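Block Storage and Sorting in a Shared Workroom
Project report, Introduction to Workplace Organization
Group members: Mireille Tarawneh, Heriberto Ponce, Zaid Zein, Getsemaní Palacios
Course instructor: Kalliopi Kos

1. Background

The Gramberg workroom is used by three courses during the spring term. Each course keeps its own supplies there, and most of the small parts end up in open bins on the tables. The blocks are the most used item. They are taken out for stacking exercises, measuring practice and the first-year layout task, and at the end of a session they go back in whatever bin is closest.

Our group was asked to look at how the blocks are stored and to suggest a better way of doing it with no new furniture. We worked on this from January until the end of the term.

2. What we wanted to find out

We started with two questions. The first was how long it takes a person to get the blocks they need from a mixed bin compared with a bin that holds one color only. The second was whether people would put blocks back in the right place if the bins were labeled.

Zaid also wanted to look at noise, as the metal bins are loud when blocks are dropped into them. We took some notes on this but did not measure it, so it is only mentioned briefly in section 6.

3. Materials

The full stock is 216 blocks, counted by Getsemaní and Heriberto before we changed anything. Some are long and some are short. The older ones have lost part of their color, and a worn green block can look closer to gray under the ceiling lights. This caused a few sorting mistakes early on.

For bins we used the metal ones already in the room. We looked at plastic tubs in the Iredley catalog, but the tubs that were deep enough were too wide for two to stand one behind the other on the table. The metal bins have sloping sides, so small items slide toward the floor of the bin and do not get stuck along the walls. They are heavy to lift when full. The coating on several of them has worn off in places, which does not affect how they work.

Labels were printed on Zuvent card stock and attached with tape.

4. Method

We ran the retrieval test with 17 students from the first-year course. Each student stood at the table and was handed a card with a list of blocks, for example "two red, one green, one long red." The time was taken from when the card was turned over to when the last block was on the table. Mireille kept the time and Heriberto wrote it down.

Each student did the test twice, first from a mixed bin and then from single-color bins. We should have switched the order for half of the students. Ms. Kos pointed this out after we had finished, and we did not have time to repeat it.

Before the full test we tried out a small mixed load to agree on what counted as "mixed." With only a few blocks in the bin they lie flat and every one of them can be seen from above, so picking is easy. We used three red and three green blocks, spread over the floor of the bin at different angles, as the light load.
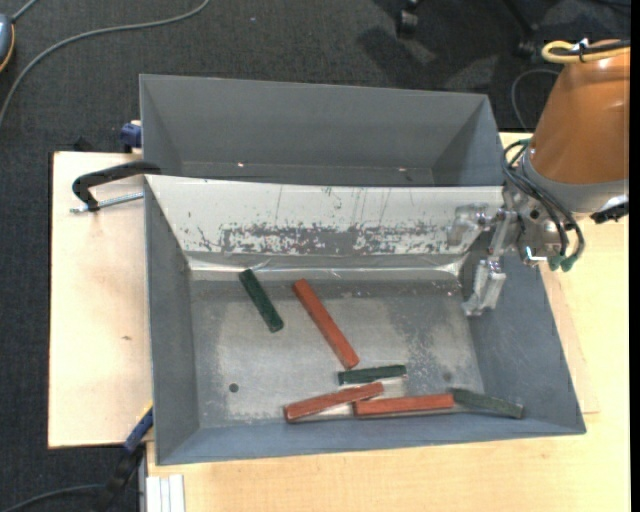 5. Results

5.1 Retrieval

With the light load there was no clear difference between mixed and sorted. Students could see all the blocks and picked them up right away. Several of them finished before Mireille had looked up from the card.

With full bins the difference was easy to see. In a mixed bin the blocks cover each other, and students moved the top ones aside to look underneath. Some took blocks out, put them on the table and then had to put them back. Fourteen students were faster with the sorted bins, two were slower, and one had the same time in both.

Long blocks were the slowest to find in every case. They get wedged under the short ones and have to be pulled out at an angle.

5.2 Returning blocks

We put labels on the bins and left them in the room for two weeks. During the first week most of the blocks were returned to the correct bin. In the second week this got worse, mainly after the evening course, which had not been told about the labels. One label had come off and was found under the table.

The worn green blocks were returned to the wrong bin more than any other kind. Getsemaní suggested a dot of paint on the ends, and we tried this on a few of them. It helped, but the paint needs to dry overnight and it chips.

6. Other observations

The bins are loud. Students in the sorted test tended to place the blocks more gently, possibly because they were not digging. A sheet of thin rubber from Kanaan was placed in one bin and made it quieter, but the sheet moved around when blocks were taken out and one corner kept folding up.

Some bins have small round holes in the floor. Blocks are too big to fall through, but the pegs used by the second-year course are not, so pegs should be kept somewhere else.

7. Recommendations

Keep one color per bin when the full stock is out. For short exercises with a handful of blocks, a mixed bin is fine and saves table space.

Store long blocks separately if a third bin is free.

Write the labels directly on the front of the bin with a paint marker. Tape does not hold on the scuffed metal.

Tell all three courses about the system at the same time, including the evening group.

8. Division of work

Mireille planned the test and kept time. Heriberto recorded the results and made the tables in the appendix. Zaid wrote sections 1 to 4 and bought the card stock. Getsemaní did the block count with Heriberto, painted the dots and wrote the rest of the report. The appendix with individual times is handed in as a separate file.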